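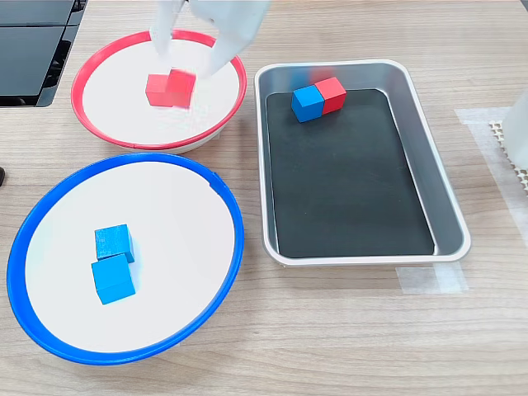 The Long Way Around Hekthorpe

Meron Lemma had eaten two bananas and half a sleeve of crackers before seven in the morning, and she regretted all of it by the time she pulled up beside the hangar at Hekthorpe. The grass was still gray with dew. Somebody had already rolled the little trainer out and chocked it, and there was a pair of legs sticking out from under the left wing that she took to be Heikki Harju's, because of the sandals.

"You're early," said the legs.

"I couldn't sleep."

"Good. I never trust the ones who sleep." He came out backward, wiping his hands down the front of his shirt, and looked her over as if she were another thing on his checklist. Heikki had been teaching people to fly out of Hekthorpe for longer than the paved runway had been there, and he had a way of asking about your mother and your fuel in the same breath, so that you answered both truthfully before you noticed. "How's your mother? Did you dip the tanks?"

"She's fine, she's got her tomatoes. And no, I just got here."

"Then dip the tanks."

She dipped the tanks. She walked around the airplane the way he had taught her, with one hand always on it, talking to it a little under her breath. Hinges, pins, tires, oil. A beetle had settled on the propeller and she moved it to the grass, where it seemed no happier. Today was her first solo trip to anywhere at all: out to Skimulport on the coast, land, get a signature in her logbook, and come home – 85 miles each way by the route she'd drawn, and she had drawn it four times.

The clubroom smelled of coffee and old carpet, as it always did. Ajith Kaimal was at the table with his own logbook open, pretending to bring it up to date and plainly there to see her off, which touched her more than she would have told him. He had soloed to Skimulport the October before and got so thoroughly lost over the Cassim marshes that he'd circled a water tower to read the name on it.

"It said Cassim," he told her, as he had told everyone. "In letters as tall as a bus. I could have kissed it."

"I'm not going to get lost."

"No, of course you're not. But if you do, it's a very nice water tower."

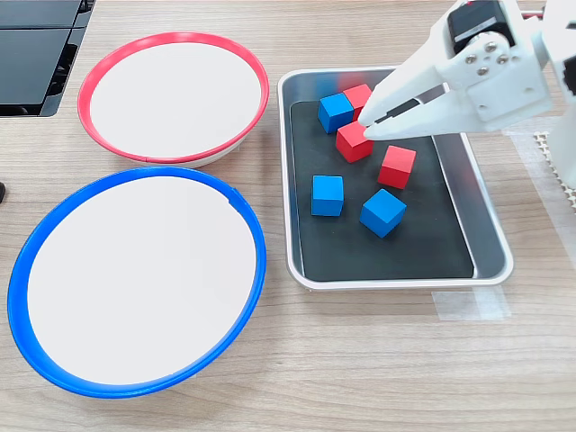 Over the Marsh

The first part went by so easily that she sang. She went up to 700 feet with the fields tilting away behind her and the sun coming in flat across the seat where Heikki ought to have been, and it struck her how much room he took up and how much quieter it was without him clearing his throat. She kept on climbing. The railroad turned up where she'd penciled it, and so did the quarry, and then the land went soft and green and shiny and there was nothing on it to match to anything.

She flew for a while with her thumb on the chart. The haze had come in lower than the forecast said, nothing frightening, just a sort of milkiness where the coast should have been, and the wind was pushing her south more than she'd allowed for. She could feel her shoulders creeping up toward her ears. Heikki always said that the airplane was perfectly content to be lost and would go on flying just as nicely, so there was no call to grip it like a runaway goat. She loosened her fingers one by one, took a long breath that tasted of banana, and looked out to the right.

There it stood, small and pale on its thin legs, with the road running beneath it. She laughed out loud. She turned toward it, lost a little height, and went around it once in a wide, respectful circle until the letters came into view, and then she set her compass for the coast and called Skimulport on the radio in a voice that hardly wobbled.

Marwan Masri signed her book on the hood of the fuel truck, pressing so hard that it went through to the next page. "Any trouble?" he asked.

"None," said Meron. Then she thought of Ajith at the table with his cold coffee and his pretend paperwork. "I did go a bit out of my way to see a water tower."

"Ah," said Marwan, and capped his pen. "They all do. Do you want a sandwich? My wife made too many."

She ate it sitting in the shade of the wing, and drew her line home a fifth time, a little farther north.

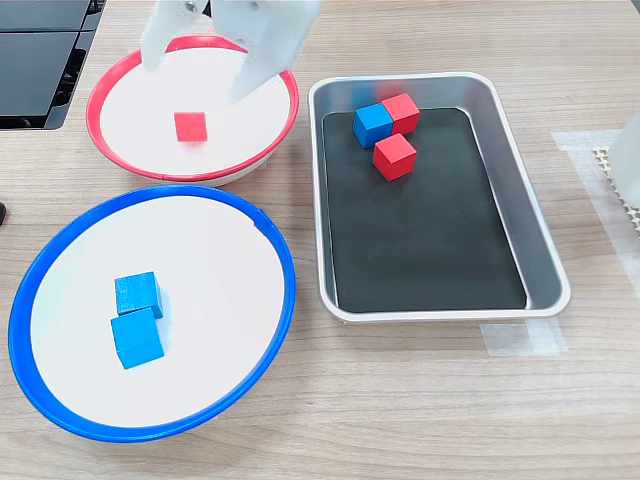
White bowl with a red rim, red cube inside.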